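Two head cameras, one week

13 Apr 2018

I've had two head cameras on loan since last week, a Zutora and a Drimon, and Annapurna wants them back soon, so I'm writing this up while I remember it. The question was simple enough. We need one of them for recording hand tasks, and later the same model goes on the head of the arm rig, so that the person and the robot look at the table from the same height and angle. Whichever we pick, we will be stuck with it for a while.

Mounting first. The Zutora clips to a padded band and weighs 64 grams, which you stop noticing after a few minutes. The Drimon is 100 grams and sits further forward. I had a sore forehead by the end of the second session. Velimir wore it for a whole afternoon and said he was fine, but he also wears a climbing helmet most weekends.

Tilt is the setting that matters most. Too shallow and you record a lot of wall. Too steep and you lose the back of the table and get your own knees. I ended up at 40 degrees down for both. The Drimon has a proper stop at that angle. The Zutora has a friction joint that slips a little each time you take the band off, so I put a dab of paint across it to find the position again.

The Drimon has the wider lens of the two and bends the table edge near the corners. You can correct that afterwards, but it is one more step, and Hendrik's script for it falls over on long files. The Zutora is narrower and straighter. With it you have to keep your head down and still, and I kept forgetting.

I did 11 takes with each, all sitting at the same table. Folding cloths was easy for both. Small packets were harder – shiny film gives a glare patch on the Drimon that hides the edge you're trying to grip, and the Zutora coped better with it. The first aid kit was the task I liked most, with a lot of different shapes to get hold of: gauze rolls, tape, little boxes, bottles, and a tray with compartments to put things back into. It is also the one I'd like to try on the arm first, with the soft Ondano fingers and then the hard ones. I expect the gauze to be easy and the cotton swab packet to be a nuisance. 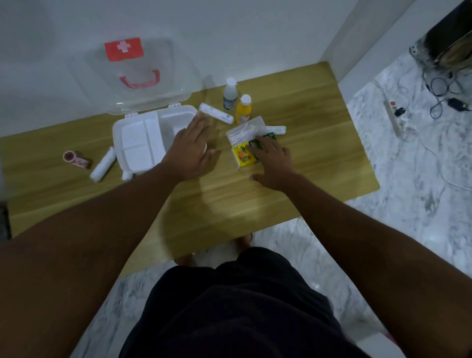
What I'm going with

The Zutora, with a screw joint in place of the friction one. Aldo thinks he can print a bracket that fits the band and the rig both. If the bracket is too heavy I'll go back to paint.

I haven't tested either camera on the controller yet. Rosalba says the Drimon drops its connection if the cable is longer than the one in the box, and I've had no trouble so far, but my cable is short. I'll run the Zutora on the long cable next and add the result underneath.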